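In Praise of the Mismatched Cupboard

My mother-in-law gave us a full set of dishes when we got married, and I want to say right away that they were lovely and that I was grateful, because what follows is going to sound a little rude. It was a Flirel set, white with a thin silver line, and I spent the first years of my marriage afraid of it. When a bowl broke (and bowls do break, usually on a Wednesday, usually when the soup is already in them) I felt I had let down a whole family.

These days there are hardly two plates in our kitchen that agree with each other, and I have never enjoyed setting a table more. One came from the church sale in Ondrejka, where they ask 50 cents apiece and throw in the newspaper to wrap it. Another followed us home from a diner that was closing down. My kids fight over who gets which, and guests pick a favorite on their first visit and look for it on their second.
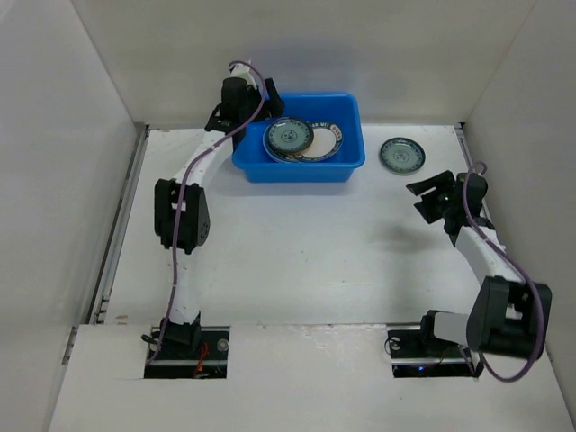
I know the case for a matching set. It stacks better, for one thing, and my own stacks lean in a way that makes my husband go quiet. It looks grand at Thanksgiving. And there is real comfort in opening a door and seeing everything in order, which I don't want to laugh at, having wanted it badly myself at one time.

But a set asks you to keep it whole, and a household can't keep anything whole for long! I once priced a replacement for a single gravy boat and closed the catalog at 81 dollars. For that money I could feed a good many friends off secondhand plates, and I did, that same March, with pot roast and two pies.

So if you are starting out, buy a few plates you like and let the rest turn up. Your aunt is probably trying to get rid of some right now.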